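Up before 6 to catch the train to Starinham. Cold on the platform and the coffee cart was closed. Read the Grondham report on the way and got as far as page 20, then gave up and looked out the window.

Tetsuya Takeda met me at the station with the car. He has been at Katayama for 7 years now and still drives the same gray hatchback. We talked about his mother's hip and then about parking. The lab has its visitor day every January, and this year they had 109 people signed up in groups of five. We were in the second group. Sign in, badge, coat on a hook, then a short talk from Kohei Chiba in the hallway because the meeting room was taken.

Chiba kept it short. They are working on table setting and tidying with two arms. He said the hard objects are the small ones and the tall ones, and that a low shelf makes everything worse, as the arm has to reach under it as well as over it. I asked about cycle time and he said they don't measure it yet. Fair enough. A man from Uveo asked the same question again later and got the same answer.

Then into the main room. It is bigger than I expected, white ceiling with all the ducts showing, and arms on stands and benches most of the way back. They had candle holders and tealights on one table, two black arms over it, one from each side. I stood near it for most of the visit. My feet hurt by the end. 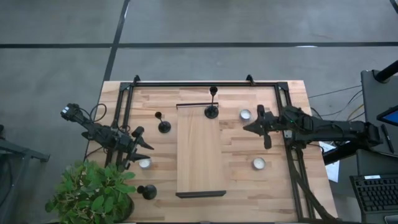
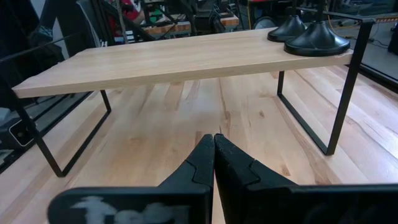
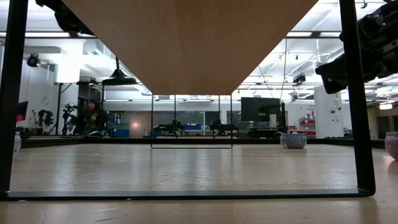
Katayama visitor day. Candle holders and tealights in the first, gripper by the shelf in the second, bowls in the third.

I asked Takeda whether we could use anything like this for kitting at our place. He thinks no for the small parts and maybe for the trays. His worry is the cameras, and who would reset things on the night shift. Mine is the floor space. Our benches are bolted down and we would have to move at least two of them. I said I would measure when I get back.

Also asked what the grippers cost to replace. Takeda didn't know and Chiba had gone off with the next group. Must email him. Also ask how long it takes to train a new person to run the arms, I forgot that one completely.

Lunch was sandwiches in the hallway, egg or ham. Had egg. Talked to the Uveo man, who is looking at the same problem with glass jars and has had no luck with suction. He gave me his card and I have already put it somewhere safe and can't find it.

Left at 2:30. Train was late by almost 20 minutes and the heat was off in our car. Wrote up two pages of notes before my hands got too cold. Home after dark. Leftover soup, paid the electric bill, called Mom.

Tomorrow: tape measure, email Chiba, return the Grondham report.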